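Talk notes: looking after the two-arm cell at Harnar
KK speaking, Grigoris on slides. Start 14:00, keep it moving

Opening. Hello, thanks for coming, who runs a cell of their own? (hands up). Don't do the company history, they had it this morning from Etport.

The point to get over: most of our lost time last year wasn't the arms. It was the table. Paper, tape, bolts, cables. Boring stuff, say so.

Numbers, one slide only. 378 logged stops up to March. Biggest single lump was "position off", and most of those went away with fresh tape and a re-teach. Don't read the chart out.

Grid. Blue tape, straight onto the surface. Operators place parts by it, so we check positions by it too. Torn ends matter! A line that stops short of its crossing gives you no corner to touch off against. Same for overlaps, little lumps where two bits cross, pull them up and do again. Go round with the wrist camera, fingers open, one cell at a time. 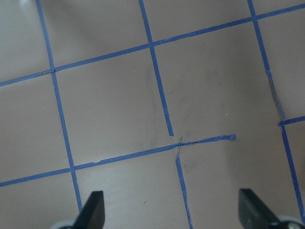

Rule we settled on: any crossing you can't find a clean corner on gets re-laid before teaching. Not after. Grigoris Margaritis wrote the check sheet, copies by the door. Takes him 90 seconds a square, takes me longer.

Bases next. Arms sit on square plates, bolted down. Bolts get a torque check each month, paint mark across head and plate so you can see movement. If the mark has split, stop, tighten, re-teach the home point. No exceptions, we tried exceptions.

Kraft paper: change when it ruckles near a plate. Cut round the plate, never under it. (Story about the Bakalis job if there's time. Probaly isn't.)

Reference part. Always the same can, always lid up. Put it down, drive over, compare with the stored point.

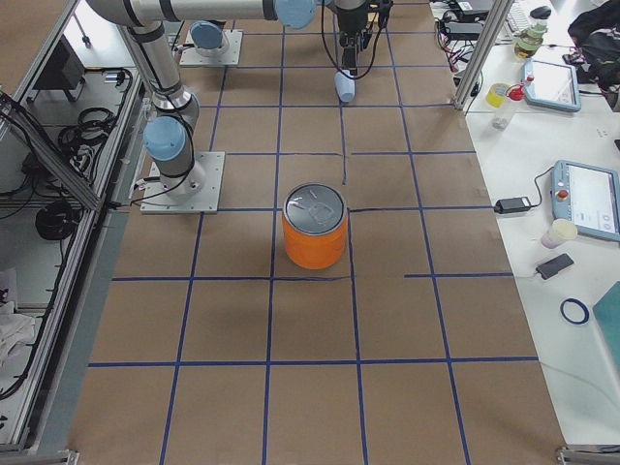 Cell with the orange can out on the grid, pendants on the side bench

Pendants. 2 of them, one per arm, both live on the white bench. Label them! Worst half hour of my year was jogging the wrong arm. Stop button has to be reachable with nothing piled in front, so bench gets tidied at handover. Ask the room how they do it, somebody from Fultura had a good hook idea.

Then repeat the can check with the can moved, same arm, same speed.
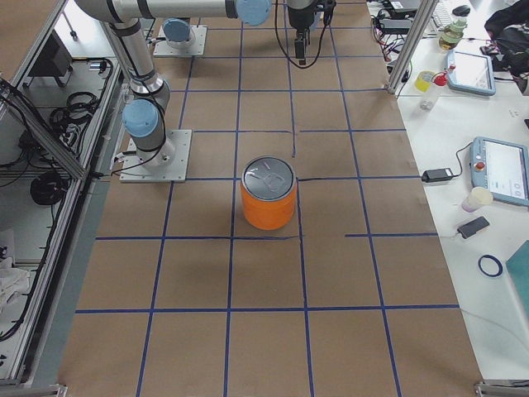
If the first spot is good and the second is out, suspect the frame you taught, go back to the corners. Both out by the same amount, look at the gripper mount first. Both out and all over the place, cables. Check for drag at the elbow and wherever the loom is strapped, run the arm slow through full travel and watch the loops.

Cable straps: snug not tight, leave a loop near the base. Replace the lot together, odd ones make it pull to one side.

Whats next. Printed mat instead of tape, on trial. Budget for the new table is pencilled in for 2029, don't promise anything.

Questions. Likely one: why not use vision for all of it? Answer, we might, still need a flat table and tight bolts. Hand over to Grigoris for the check sheet, he has the spare copies.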